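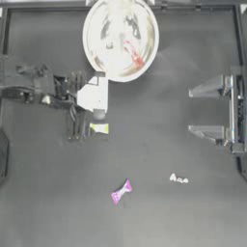
Cuenco blanco con restos oscuros y una veta rojiza, sobre una superficie gris oscura.

Recetario Jilby: transcripciones de cuadernos de cocina

Bienvenida y bienvenido al repositorio del Recetario Jilby, una colección de recetas manuscritas en español, transcritas a mano y anotadas con bastante paciencia. Si has llegado buscando un conjunto de datos para estudiar cómo se escribía la cocina en las casas, o simplemente una manera distinta de hacer las albóndigas, creo que encontrarás algo de tu gusto. El archivo léeme es largo, lo sé, pero los cuadernos también lo son y he preferido dejar por escrito las decisiones que tomamos en lugar de contestarlas una a una por correo (que también lo hago, y con mucho gusto).

Versión actual: 2
Idioma: español, con palabras sueltas en catalán, gallego y francés de cocina
Número de recetas: 567
Entradas del glosario: 801
Resolución de los escaneos: 300 ppp
Mantenimiento: Mamta Ahuja

De dónde viene todo esto

El proyecto empezó con una caja de cuadernos que compré en una librería de viejo que cerraba. Iba a por un diccionario y salí con la caja, el diccionario y una deuda con mi hermana, que era la que llevaba dinero encima. Los cuadernos eran de tapa blanda, de esos de cuadrícula, y estaban llenos de recetas copiadas por manos muy distintas: una letra redonda y escolar que lo subraya todo, otra picuda que no pone ni una coma, y una tercera que solo aparece en las páginas de los dulces y que escribe siempre a lápiz.

Durante un invierno entero los fui pasando a limpio por las tardes, para mí y sin ningún método. Fue Ka-ming Tsao quien me convenció de que aquello podía servirle a más gente si lo ordenábamos un poco, y quien propuso el primer formato de las fichas. Después se sumó Shuk-fan Chiu con el glosario, y a partir de ahí han ido llegando cuadernos prestados, hojas sueltas metidas en libros y hasta el dorso de un calendario con una receta de membrillo que es de mis favoritas de toda la colección.

El nombre no tiene misterio: Jilby es la marca que venía impresa en la contraportada del primer cuaderno, y así llamábamos a la carpeta antes de que fuera nada serio.

Qué hay en cada carpeta

fichas/
Un archivo de texto por receta, en UTF-8. Es el corazón del repositorio y casi todo lo demás se genera a partir de ella.

escaneos/
Las páginas originales en TIFF. Pesan mucho, así que no se descargan por defecto. Hay una copia reducida en escaneos_web/ que basta para leer casi cualquier letra, salvo las páginas a lápiz del cuaderno C, donde conviene tirar del original.

glosario/
Un único archivo separado por tabuladores con las palabras que nos hicieron dudar: medidas, utensilios, cortes de carne, nombres locales de verduras y unos cuantos verbos preciosos que ya casi no se oyen, como "marear" la cebolla o "asustar" las alubias.

indices/
Listados por ingrediente principal, por cuaderno y por tipo de plato. Se regeneran con el guion que está en herramientas/, de modo que no hace falta tocarlos a mano. Por favor, no los toques a mano.

herramientas/
Dos guiones pequeños en Python: uno comprueba que las fichas estén bien formadas y otro construye los índices. Los escribió Oi-ling Hsiao y tienen comentarios muy generosos, así que se entienden bien aunque no se programe a diario.

Campos de una ficha

titulo: tal como aparece en el cuaderno, con sus faltas. Si no hay título, se deja vacío y no se inventa.
titulo_norm: el mismo título en ortografía actual, pensado para las búsquedas.
cuaderno: letra del cuaderno de procedencia. Las hojas sueltas van con la S.
pagina: número de página si está escrito; si no, el orden en que estaba la hoja cuando la recibimos.
mano: identificador de la persona que escribe. Es una conjetura nuestra basada en la letra y hay que tratarla como tal.
ingredientes: una línea por ingrediente, con la cantidad en su forma original.
texto: la preparación completa, respetando los saltos de línea.
margen: todo lo que está escrito fuera del cuerpo de la receta. Ahí viven las cosas más bonitas: "salada", "a Julián no", "hacer el doble".
tachado: lo que se tachó y todavía puede leerse.
dudas: palabras que no hemos sabido leer, con las alternativas que barajamos.

El campo margen merece un párrafo propio. En la primera versión lo mezclábamos con el texto y fue un error, porque muchas notas contradicen la receta que acompañan. Hay un bizcocho que pide seis huevos en el cuerpo, cuatro en el margen y otra vez seis en una nota posterior de la mano picuda, subrayada y con bastante mal genio. Al separar los campos esa pequeña discusión se puede seguir entera.

Cómo transcribimos

Conservamos la ortografía, los acentos que faltan y los que sobran. Las abreviaturas se desarrollan entre corchetes: "cda." pasa a "c[uchara]da". Cuando "c." puede ser cucharada o cucharadita, se queda en "c." y se anota en dudas. Las fracciones van con barra, nunca con el carácter especial, que nos dio muchos disgustos al pasar de un ordenador a otro.

Las medidas no se convierten. Un pocillo es un pocillo, y un "cuenco mediano colmado" es lo que fuera el cuenco de aquella cocina. Entiendo que esto resulte incómodo para quien quiera hacer cuentas – a mí también me lo parece cuando tengo las manos llenas de harina –, pero cualquier equivalencia habría sido nuestra y no de quien escribió. En el glosario hay orientaciones para las medidas que tienen un uso más estable, como la arroba, la libra o el cuartillo.

Cada ficha la transcribe una persona y la revisa otra. Si no se ponen de acuerdo, gana la duda y las dos lecturas van al campo correspondiente. La palabra que más nos ha enfrentado es una de la receta de escabeche del cuaderno B, que para Shuk-fan dice "laurel" y para mí dice "luego". Seguimos igual.

Usos para los que puede venir bien

Estudio del léxico culinario, historia de la vida doméstica, prácticas de paleografía reciente con estudiantes, pruebas de reconocimiento de escritura manuscrita o sencillamente leer un rato. Hiu-tung Hsiao lo ha usado en un taller de encuadernación para hablar de las manchas y del desgaste de las esquinas, cosa que no se me habría ocurrido nunca y que me hizo mirar los escaneos con otros ojos.

Usos que desaconsejamos

No es un recetario probado. Hemos cocinado una parte pequeña, por gusto y sin tomar notas, y hay recetas de conservas cuyos tiempos de hervido no son seguros. Las de este tipo llevan la palabra CONSERVA en la primera línea de la ficha; léelas, disfrútalas y busca un procedimiento actual antes de llenar un solo tarro.

Tampoco sirve para sacar conclusiones sobre lo que se comía en general. Los cuadernos recogen lo que alguien creyó necesario apuntar, y por eso abundan los postres y apenas hay lentejas. Las lentejas se sabían de memoria.

Limitaciones conocidas

El cuaderno D tiene las últimas páginas pegadas y no hemos querido forzarlas.
Las recetas copiadas de revistas están mezcladas con las propias. Marcamos las que hemos identificado, aunque seguramente queden más.
Los nombres de pila se conservan; los apellidos, los teléfonos y las direcciones se han sustituido por [omitido].
La mano 3 y la mano 5 podrían ser la misma persona con otro bolígrafo y más años encima.

Cambios de la versión 2

Se separan los campos margen y tachado.
Entra el cuaderno Erwood, prestado en noviembre y ya devuelto a su familia, con una sección entera de sopas.
Se corrige el orden de las hojas sueltas de la serie Wei, que estaban numeradas al revés.
El glosario incorpora una columna con la ficha donde aparece cada palabra por primera vez.

Cómo colaborar

Si encuentras una mala lectura, abre una incidencia con el nombre del archivo, la línea y lo que tú leerías. No hace falta ser especialista: varias de las mejores correcciones han venido de gente que reconoció un plato de su casa. Si tienes un cuaderno y te apetece compartirlo, escríbenos antes de escanear nada y te contamos cómo sujetar las páginas sin castigar el lomo. Los originales se quedan siempre con su familia.

Antes de enviar una ficha nueva, pásale el comprobador:

python herramientas/comprobar.py fichas/

Si protesta por un campo vacío en dudas, puedes ignorarlo. Está en la lista de arreglos pendientes, junto con las tildes del índice de pescados.

Licencia y cita

Las transcripciones y el glosario pueden usarse y modificarse libremente citando la procedencia. Los escaneos se comparten solo para consulta y estudio, según lo acordado con quienes prestaron los cuadernos. Para citar la colección basta con "Recetario Jilby, versión 2" y la letra del cuaderno; si además nos mandas lo que hayas escrito, lo leeremos encantados.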